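We use cookies to improve your experience. Accept / Manage settings

Natnael Gebru
July, 7:40 am

ok short thread on rules for handheld gripper sessions. we wrote ours down at Velteo after one too many wasted afternoons. stealing is fine

1/ marker cubes get checked before anything else. every face clean, no lifted corners, no tape over the print. a cube with a bad face goes in the drawer, no "one more run"

2/ both grippers in view at the start and the end of every episode. start over the desk, finish over the desk. if one wanders off behind you, redo it

3/ cables. floor ones get taped or moved before you pick up a gripper – your hands are full and you're looking at the tips, not your feet
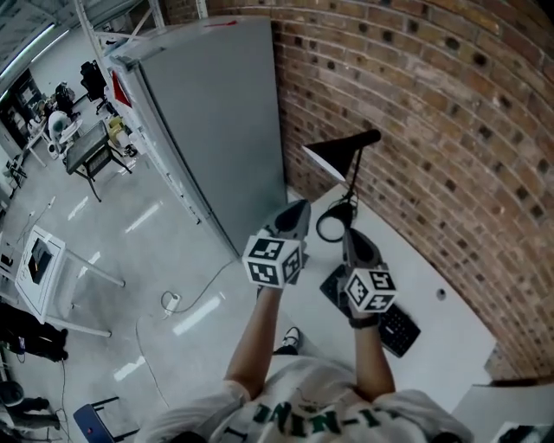 4/ episodes have a cap. 17 minutes of holding, then 9 off. wrists go before you notice. Hsin-yi Kuo wanted it shorter and she's probaly right

5/ people in the background: ask first, every session. a yes last month isnt a yes today. anyone who says no, we turn the desk or wait

6/ log the bad ones too. we binned 113 episodes out of 3,000 in the Drudenine set and for half of them the reason field just says "bad". useless. write dropped, bumped, lost tracking, whatever. two words

7/ no changing finger pads mid-set. new pads = new set, new name. yes even if its the same part number

8/ whoever is holding can stop. no explaining to the person at the laptop

still arguing about calibration – once per session or once per operator? I say operator. Hsin-yi says both. tell me what you do

will post the one-page version when I fix the typos

Contact | © Gulluvard | Back to top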